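Let the Pitch Breathe, Please

7/22/23
By Ourania Christodoulou

Print this article | E-mail this article

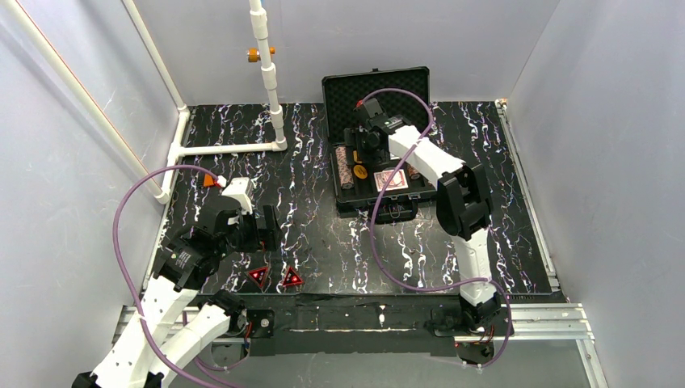

An open case with a row of poker chips.

I sat through six pitch meetings in July and I'm still cranky about four of them. The scripts were good! I'd read every one. But somewhere along the way writers got told that a pitch has to be a performance, with a deck and a mood reel and a sad story about your grandmother, and now I can't get anybody to just tell me what happens in the show.

My favorite was Skisutis, a little family drama set in a ferry office. The writer had two pages of notes and kept losing her place (I do it too). She told me who wanted what and where it got ugly, and I was sold in almost eight minutes. Compare that with Tambunan, where I saw a lot of slides about tone and never did learn who the lead was.

I blame us, the people on the couch. We ask for comps, we ask for the deck ahead of time, and then we check our phones while somebody's heart is going like a drum. If a producer wants a better pitch, she can start by asking a real question about act two and then keeping quiet while the writer thinks.

So bring me your notes, wrinkled or whatever. I'll put my phone in my bag.

Recent columns
Who Reads the Second Draft?
Ravham and the Long Option
Notes on Notes
What Skemarar Got Right About Endings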